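Search this site Search Go

Zuno: a modular control box for hand practice
Project report, second-year design workshop, Lanasgate
Định Đàm and Hajar Abou Zeid

1. Background

The assignment was to make a tabletop object with working controls that a user can operate with one hand. We picked a practice box. People who are relearning fine hand movements often get a board with locks, knobs and switches screwed onto it, and the boards we looked at could not be changed once they were built. If one part broke, the whole board went back to the shop.

We wanted a box that comes apart into sections. Each section has its own kind of control, and a section can be taken out without touching the wiring of the next one. We called it Zuno, mostly because the name was short enough to fit on the folder.

2. First version

The first version was a single tray with a flat lid. It worked electrically but it was bad in use. The lid flexed when a switch was pushed, and the holes for the switches were too close together for an adult finger to get between them. Hajar redrew the lid as separate tops. Định made the joint, which is a jigsaw shape with notches that lock sideways.

The joint took most of November. With a tight fit we could not get the sections apart again without a screwdriver. With a loose fit the row sagged in the middle when it was lifted by the ends. We printed the same corner again and again with small changes until it held by itself and still came apart by hand. The filament was from Tondska. We had one bad spool and lost a Sunday to it.

3. Current version

The box has 3 modules in a row, and there is a carrying handle at each end. The finished weight is 925 grams, without the plug leads.

The left module has four round caps in blue, red, green and yellow, set in a diamond. Behind them is a slider with a printed number scale. The diamond was Hajar's idea. In a straight row, users went along from one end to the other without looking at the colors.

The middle module has 2 metal toggle switches. The words Off and On are printed between them, so both switches share one label. We tried a label for each switch on paper first and it looked crowded.

The right module has a rotary dial with a pointer plate. The plate is bright teal with a lighter outline, because the first dark pointer could not be made out against the dark top.

Banana plugs are used for the plug exercise. They are cheap, they come in colors, and the user has to line them up before they go in. The user pulls a plug and puts it back in a socket.

4. Wiring

Every module has its own small board and one short cable to its neighbor. The switches are wired before the top is closed. We learned to tighten the nuts on the switches before soldering, as the switch body turns a little when the nut goes on and this broke a joint for us in the first version.

5. Trying it out

We asked 10 classmates to go through the same set of steps: press the caps in the order we read out, move the slider to a number, flip both switches, turn the dial, then move a plug. They used their weaker hand. The most common complaint was the slider knob, which people found small. Two people missed the labels when they sat at the short side of the table.

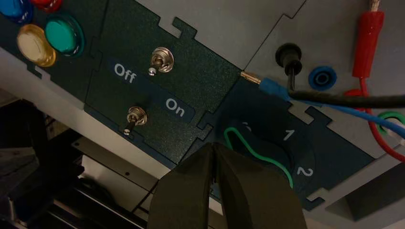
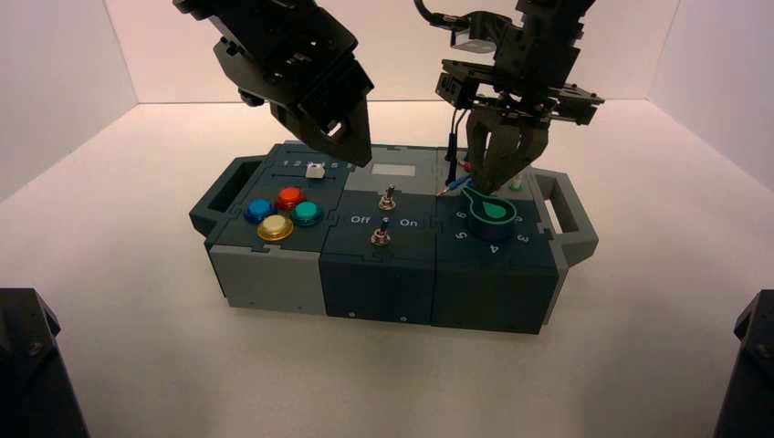 The switch module, with its Off and On labels.

6. What we would change

The slider needs a wider knob. We have a drawing for one but did not have time to print it. The switches are stiffer than they should be for this kind of user, and Helmy has a softer type in the same thread size, so they could be swapped without a new top.

We would also like to make a fourth module with a zipper or a buckle. The joint is the same on every side we need, so it should fit onto the row, but one of the handles would have to move out to the new end. The cable between modules is long enough for this.

The drawings and the parts list are in the workshop folder. Anyone who continues the project should start with the joint and print one corner before printing a whole top.

Contact | Copyright Lanasgate Design Workshop | Back to top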